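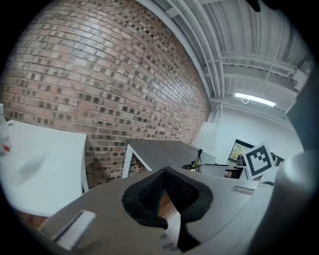 Filed under: Equipment and Services

Members are advised that the Farina hand-held gripper kit, supplied by Gukora, may now be booked through the equipment loan service at Pronddale. The kit is intended for groups that wish to record everyday handling tasks for robot training and do not have a robot arm of their own. Bookings open in March.

Each loan consists of two grippers, one for each hand, with marker cubes, spare finger pads, charging leads and a printed guide. The jaws are worked by the operator directly, and the recordings are saved in a form that can be read by the Grudgate software already held by most member departments. A loan runs for nine working days and costs 80 pounds, payable on collection. Extensions are granted where no other booking is waiting.

The loan service has kept the kit for trial since the autumn. Setting up took a new operator 13 minutes with the guide open, most of it spent on pairing the two hands. Small household objects are a sensible place to begin. A cup can be taken up at the corner of a table while a lamp stands close by, and the operator soon learns how far the jaws reach. The grippers become tiring after a long session — the guide recommends a rest between sets, and the service would support that advice.
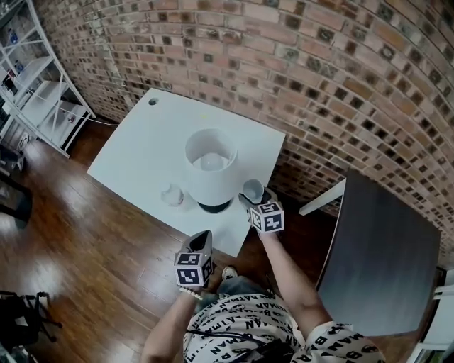
One member department replied to the trial notice that the kit was easy to learn but that the guide said too little about storing recordings, and asked whether training could be offered before the first loan. The service has passed the comment on the guide to Gukora. A short training session will be held at Pronddale at 3 p.m. on the first day of each loan, and attendance is required for first-time borrowers.

Requests should be sent to the loans desk with the name of the department, the preferred dates and a short outline of the tasks to be recorded. Finger pads are treated as consumables and need not be returned.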